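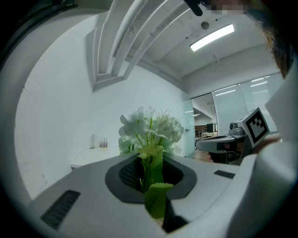
Fake flowers on a work desk: how do I clean them and stop them flopping?
Posted in Home & Office by gerkoder_47

I look after the bits and pieces in our office and we have a bunch of artificial flowers, white with some green buds and a few leaves down the stems. The petals have gone a bit grey with dust since April. I've been wiping the leaves with a damp cloth but I don't want to soak the petals in case the colour runs or the edges fray.

Second problem is where to put them. The desk is a small white one and I'd like them on it, but every vase I've tried is too wide and the whole bunch leans to one side. There's already a pen holder at the back and I don't want the top to get crowded. Any ideas under $47 would be good.

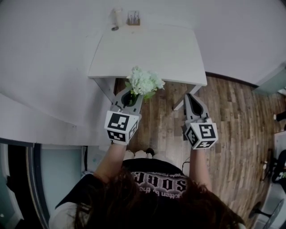 The bunch at the front edge of the desk, with the pen holder at the back.

Trerko
Hair dryer on the cool setting, held well back, does most of it. Take them outside first or you'll be breathing the dust. For whatever is left, use a clean makeup brush and work from the middle of each bloom outwards.

If they still look grey, test one petal at the back with lukewarm water and a drop of dish soap. Dab it with a white cloth. If no colour comes off, you can swish the heads for a few seconds, rinse, and hang them upside down by the stems overnight. Don't put them on a heater, the glue lets go. I lost 2 good stems that way.

zullisden_flat
just buy new ones, they're cheap at the discount store

Brouwer
For the leaning, the vase needs a narrow neck and some weight in the bottom. A bunch with big heads like that is top heavy. I used a plain ceramic one with a 5 cm opening and filled the bottom third with aquarium gravel. Push the stems right down into the gravel and turn the bunch until the heaviest bloom sits over the centre.

You can also bend the stems if they have wire in them. Mine did. If they don't, cut them shorter with side cutters, a little at a time, and keep the leaves above the rim.

I'd put it in a back corner beside the pens and leave the front clear for working. On a white desk a grey or dark green vase shows up better than a white one. Stick a felt pad under it so it doesn't scratch the top.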